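How do I get dried sauce and grease marks off a white table top?

Posted in Home and Cleaning

Hi all. We bought a Brostholm table second-hand a while back and the top is a smooth white finish. I don't know what the coating is and the previous owner didn't either. It was fine for the first few months but it has gone a bit yellow where the kids sit, and there are faint orange rings from tomato sauce that was left overnight. Dish soap gets the fresh stuff off but does nothing for the old marks.

I tried a melamine sponge on one corner and it took the mark off, but the corner now looks duller than the rest when the light comes in sideways. So I stopped. I don't want to sand it or paint it. Is there something I can use that won't wreck the shine? And is the yellow bit likely to be a stain or is it the finish ageing?

We're renting, so no strong fumes please. There's one window in the kitchen and it sticks.

Roman Kozłowski

dentedkettle

Bicarb and water. Works on everything. Leave it overnight.

parkside_lou

I'd go easy on leaving bicarb overnight. It's a mild abrasive and people tend to scrub it off once it has dried, and you'll end up with the same dull patch you already have. Use it as a wet paste, ten minutes at most, then lift it off with a soft wet cloth and rinse twice. If it leaves a chalky film, a bit of white vinegar in the rinse water clears it.

For the orange rings, sunlight does more than any product. Tomato colour is a dye that fades in direct sun. If you can carry the table outside on a clear Sunday and leave it for an afternoon, wash it first, then put it where the sun hits the top. It took two goes with ours. If you can't move it, put a cloth soaked in ordinary 3 per cent peroxide from the chemist over the ring, cover it with cling wrap and check it every half hour. Try it underneath or on a back edge first, because you don't know what the coating is.

As for the yellow, look under something that has never been moved, or at the underside of the edge if it has the same finish. If the hidden part is white and the yellow is only where the kids sit, it's probably skin oil and old food grease. Warm water with dish soap and a splash of methylated spirits will shift that, but metho has a smell and it's flammable, so keep it off the stove side and wedge that window open. If it's yellow all over, it's the finish and you won't clean it out.

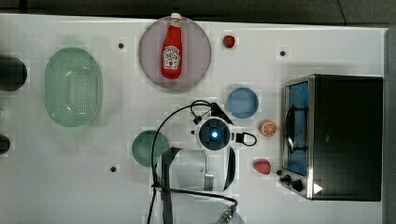 Once it's clean, wipe it down after every meal and don't let anything red sit. We keep a damp cloth on the tap for that. I also stopped using spray-and-wipe with bleach in it, which had made ours slightly rough, and rough tops hold colour.

The dull corner won't come back by cleaning. A car polish for clear coats can even it out a little, but do the whole top or you'll swap a dull patch for a shiny one. Don't use it anywhere food goes straight on the surface.

Tess in Ballarat

Agree with most of that. I'd add that the cheap fix is a clear table protector cut to size. I got one from the Tratari shop for a 1,000 mm wide top and trimmed the end with a Stanley knife. Let the table dry properly before you put it down or you'll get cloudy patches underneath. They do smell of plastic for the first week, so air it on the line.

Also ring the landlord about the window.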